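Trostura Shire Council
Waste and Resource Recovery

Kerbside collection is changing from October. This thread sets out what residents, landlords and small traders in the Shire need to know. Please read to the end before contacting Customer Service, as most of the questions received at the Temel and Bunnag information sessions are dealt with below.

The main change is frequency. General waste (red lid) moves from weekly to fortnightly. Food and garden organics (green lid) moves from fortnightly to weekly. Recycling (yellow lid) stays fortnightly and will be collected in the opposite week to general waste.

Collection days are not changing for most households. The exception is Sukar, where streets north of the creek move one day later. Affected addresses have been sent a letter and a new calendar. If you live north of the creek and have received neither, please quote reference 2083 when you call so that the matter goes to the correct team.

Bins should be out by 6 am on collection day. Trucks will be starting from the Bunnag end of the Shire under the new contract and many streets will be serviced earlier than residents are used to. Council will not be able to send a truck back for bins presented late.

Kitchen caddies are being delivered now. Each household with a green lid bin receives one caddy and one roll of compostable liners. Replacement liners are available at no charge from the Temel library and the Sukar depot. Proof of address is required.

Only the liners supplied by Council may be used. A number of bags sold as "degradable" or "biodegradable" break into small pieces and do not compost. These have to be picked out by hand at the processing site, and loads with too many of them are rejected.

Accepted in the green lid bin: all food scraps, including meat, bones, dairy, bread, citrus and onion; coffee grounds; lawn clippings, leaves, weeds and prunings up to the thickness of a wrist. Newspaper may be used to line the caddy.

Not accepted in the green lid bin: nappies, pet litter of any kind, tea bags with staples, vacuum dust, treated timber, soil, rocks, pots, garden hose.

Several residents at the Saturday session in Bunnag asked about odour. The organics bin will be emptied every week, including through summer. Freezing prawn shells and meat scraps until the night before collection is effective, and rinsing the bin with the garden hose from time to time is encouraged. Please tip the rinse water on the lawn and keep it out of the stormwater drain.

Households with a medical need, or with two or more children in nappies, may apply for a larger red lid bin at no cost. The form is one page. A letter from a doctor, pharmacist or maternal and child health nurse is sufficient. Applications already lodged will be processed in the order received.

Any other household may request a larger red lid bin for a fee of $20 per quarter, added to the rates notice. Tenants should apply through the property owner or managing agent, as Council cannot add charges to a rates account without the owner's consent.

From the Manager, Waste and Resource Recovery, Nantana Sriwong: "The bin audits told us that close to half of what people put in the red lid bin was food. We are paying to bury it. The new schedule is built on what was found in the bins and on what can be made from it."

A word on the landfill. The Temel tip opened in 1910 in a worked-out clay pit and has been extended four times. The current cell is the last for which the site is licensed. There is no approved location for another one, and waste that cannot go to Temel must be trucked out of the Shire at considerably higher cost.

Councillor Ifor Gwilliam moved at the last ordinary meeting that the green lid service be extended to rural properties on unsealed roads. The motion was deferred pending a report on truck access and turning areas. Rural residents keep their present arrangements until that report has been considered.

Rural residents are reminded that drop-off of garden organics at the Sukar depot remains free for loads up to a standard 6 x 4 trailer. Loads must be covered. The gate closes at 4 pm and vehicles in the queue after that time cannot be admitted.

Units and townhouses: where a body corporate manages shared bins, Council will deal with the body corporate only. Chalerm Yensuk in the Multi-Unit Program is visiting complexes in turn, beginning with the larger sites in Temel. Managers who wish to bring a visit forward should email the Program and give the number of dwellings and a contact for gate access.

Traders: the kerbside service covers businesses with up to two red lid bins. Anyone generating more than this requires a commercial contract. Cafes and takeaways may now opt in to the weekly organics collection, and 200 places are available in the first round.

Contamination. Inspectors will lift lids on selected streets. A green tag means the contents are correct. An amber tag explains what was wrong, and the bin is still emptied. A red tag means the bin has not been emptied, and the resident should remove the items listed and present it again on the next scheduled day.

Inspectors carry Council identification and do not need to enter your property. They look at what is visible at the top of the bin. They do not open tied bags or read mail. Concerns about the conduct of an inspection may be put in writing to the Governance team.

The yellow lid bin takes paper and cardboard, glass bottles and jars, steel and aluminium cans, and rigid plastic bottles and tubs. Items must be loose. Recycling placed in a tied bag is treated as general waste at the sorting facility regardless of what is inside.

Batteries are the most serious hazard in any of the three bins. A truck load caught fire on the Bunnag road in winter and had to be tipped on the verge. The driver, Horațiu Onu, was unhurt, and Council thanks him and the Bunnag brigade for their prompt action. Household batteries, vapes and power tool packs go to the drop-off tubes at the libraries and the Sukar depot.

Printed calendars are available in large print and in Thai, Romanian, Bengali and Simplified Chinese. Please ask at any Council counter or library. Interpreters can be booked by telephone.

Imtiaz Mridha from the Education team will be taking school bookings through the term. The session runs for one class period and includes a sorting activity with clean materials. Schools wanting a depot tour should note that enclosed footwear is compulsory and that bus parking must be arranged in advance.

Correction to an earlier post in this thread: the unit visits also include complexes in Bunnag. The order of visits is on the website and will be kept up to date.

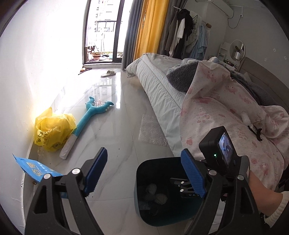 The small bins inside the house deserve as much attention as the three at the kerb, and the bathroom and bedroom are where sorting most often lapses. Council recommends that these be emptied by hand into the correct kerbside bin and not tied up in a single bag. Used tissues are a common source of error. A wastebasket of crumpled tissues and mixed rubbish, like the dark teal one here, should go in the red lid bin, and tissues should never be placed with paper in the yellow lid bin as the fibres are too short to be recycled. Printed packaging bags, such as the blue one lying on the floor, should be checked before disposal: if the bag is soft plastic or has a plastic or foil lining, it is general waste in this Shire, whatever language the label is printed in. Residents who remain unsure about an item may bring it to the counter at Temel during office hours.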